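4.2 Package setup on the lab servers

The install script was run on 80 Linux machines, all with the same base image and no web server present. Each machine fetched its packages from a local mirror named Zovbridge. The script set the database password, closed the remote admin page and wrote a log file. A run was marked as failed if any service did not start within 217 seconds.
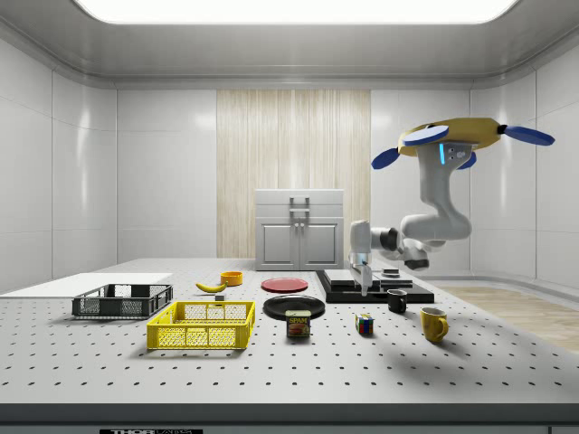 Rokeya Sultana remarked that a time limit of this kind punishes older disks, and that she would have logged the slow starts separately. We kept the limit but added the start time of each service to the log, so that slow starts can be told apart from real faults.

Nine machines failed on the first run. In most of these the web server port was already held by Gimarik, a monitoring agent that had been left in the base image. The script did not check for this.
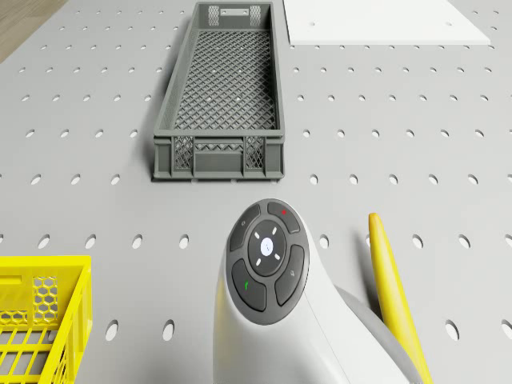

We added a port check before the install step and ran the script again on the failed machines. All of them finished. The logs held 1144 warnings in total, nearly all of them about file permissions in the shared web folder. These come from the default settings of Prornar, the package tool used here, and can be turned off in its config file. We left them on, as the tests in Section 4.3 read the same logs.
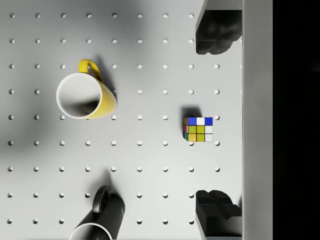 Figure 3. Yellow mug, black mug and small Rubik's cube on the pegboard, top view.

The mirror was frozen on 30th July and no packages were updated after that date.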